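Zu Besuch in der Senfmühle Kustach

Die Senfmühle Kustach liegt am Ortsrand von Pamerden, gleich hinter der alten Brücke. Im Oktober öffnet der Betrieb seine Türen für Besucher, und wir waren am Vormittag dort. Der Rundgang beginnt um zehn Uhr im Hof, kostet acht Euro und dauert anderthalb Stunden. Ein Glas Senf ist im Preis enthalten.

Zuerst geht es ins Saatlager. Gelbe und braune Senfsaat liegt in Papiersäcken auf Paletten, getrennt nach Herkunft. Die braune Saat ist die schärfere. Wer ein ganzes Korn zerbeißt, schmeckt zunächst wenig, die Schärfe entwickelt sich erst, wenn das Korn zerkleinert ist und mit Flüssigkeit in Berührung kommt. Deshalb wird in Kustach kalt gemahlen. Wird die Maische beim Mahlen zu warm, geht Schärfe verloren.

Gemahlen wird auf zwei Steinmühlen. Die Saat wird vorher geschrotet und mit Wasser, Branntweinessig, Salz und etwas Zucker angesetzt. Der Ansatz ruht über Nacht und läuft am nächsten Morgen durch die Steine. Für den feinen Senf sind zwei Durchgänge nötig, der grobe bleibt bei einem. Im Mahlraum riecht es stechend, einige aus unserer Gruppe gingen nach kurzer Zeit wieder hinaus.
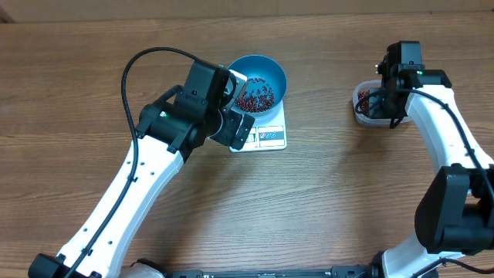 Nach dem Mahlen muss der Senf reifen. Frisch aus der Mühle schmeckt er bitter, das verliert sich in den folgenden Wochen. Die Fässer stehen in einem kühlen Keller ohne Fenster. Im vergangenen Jahr wurden dort 139 Fässer gefüllt, 74 davon mit der groben Sorte, die im Laden am besten läuft. Gerührt wird von Hand.

Die Verkostung findet im Raum neben dem Laden statt. Es gab acht Sorten, dazu Brot, gekochte Kartoffeln und Apfelspalten. Gut gefallen hat uns der Honigsenf mit dem Namen Villca, der weniger süß ist als erwartet und hinten deutlich nachzieht. Der Feigensenf war uns zu mild. Der Hidumdale, ein dunkler Senf mit Malzessig, passt zu kräftigem Käse – auf Brot allein wirkt er etwas streng. Ein Apfelchutney stand ebenfalls auf dem Tisch, es wird aber nur im Herbst gekocht und war im Laden schon ausverkauft.

Im Laden bekommt man alle Sorten im Glas, die drei gängigsten auch im Steinguttopf. Leere Töpfe kann man mitbringen und nachfüllen lassen. Kartenzahlung ist möglich.

Zur Anfahrt: Der Bus 511 hält an der Brücke, von dort sind es fünf Minuten zu Fuß. Parkplätze gibt es wenige. Der Keller ist nur über eine steile Treppe zu erreichen, eine Jacke ist auch bei gutem Wetter sinnvoll. Für den Rundgang muss man sich vorher anmelden, Laden und Verkostungsraum sind ohne Anmeldung zugänglich.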